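Two Companies, One Very Long Divorce
How Starkine let go of its coatings business, and why Plellumholm is glad it did

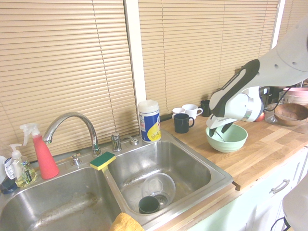
Corporate breakups have a reputation for being dull, and I went into this one expecting to spend a week squinting at filings. Instead I came away a fan. The split of Starkine, the old specialty chemicals group, into a slimmer Starkine and a brand-new coatings company called Wato is one of the most interesting pieces of business housekeeping I've followed in years.

Some background first. Starkine made two kinds of things. One half of the company sold resins and hardeners to the people who build wind blades, boat hulls and pipe linings. The other half sold paint - marine paint, floor paint, the tough gray stuff that goes on bridges. The halves shared a head office, a payroll system and a cafeteria, and for a long time that was enough to keep them together.

What they didn't share was customers. A resin contract can take two years to land and then run for ten. A paint order comes in before lunch and needs to be on a truck the next day. Each side thought the other was slowing it down, and both were right! Every spring the two budgets landed on the same desk, and whichever side had the better year usually ended up paying for the other's repairs.

The spin-off was announced in December, and the part everyone read was the share ratio. The part I loved was the appendix. It lists 2203 supply agreements that had to be read, sorted and assigned to one company or the other, and 171 of those named both halves of the business in the same clause. Those had to be written again from scratch, with the customer's signature on each one. If you've ever tried to take one person's name off a phone plan, you can imagine how that went.

Then there was the Plellumholm plant. It sits on a river bend with its own rail spur, and it was the one site where resins and paint were made under a single roof. They even drew steam from the same boiler house. Early plans had the plant going to Starkine, with Wato renting space for its mixing lines. People in town hated that idea, and it's easy to see why. Tenants can leave. The plant employs 997 people in a place where the next biggest employer is the hospital, and 600 of those jobs were on the paint side.

The final plan is much better. Wato owns its building outright, Starkine owns the other one, and the boiler house belongs to a small joint company that sells steam to both at cost. The rail spur is split by time of day: Wato gets the morning, Starkine gets everything after two o'clock. I've seen the schedule taped up by the loading dock, and it's a lovely thing, all colored blocks and handwritten swaps.

Wato also did something new companies hardly ever do, and went shopping before the paint was dry on its own sign. (Sorry.) It bought Tikkanen, a family-owned maker of water-based primers with one factory and a terrific lab. The old Starkine had looked at Tikkanen twice and passed both times, mostly over how to split the bill between divisions. Wato only had itself to ask, and the talks were wrapped up inside a month.

What about the Starkine that's left? It's smaller, and its stock had a bumpy first few weeks while funds that only wanted paint sold their shares. But the resin people finally have a capital budget that is all theirs, and they're spending it on a second reactor line at Plellumholm. The footings are already in the ground next to the parking lot, and the first steel is due on the rail spur this fall, some afternoon after two.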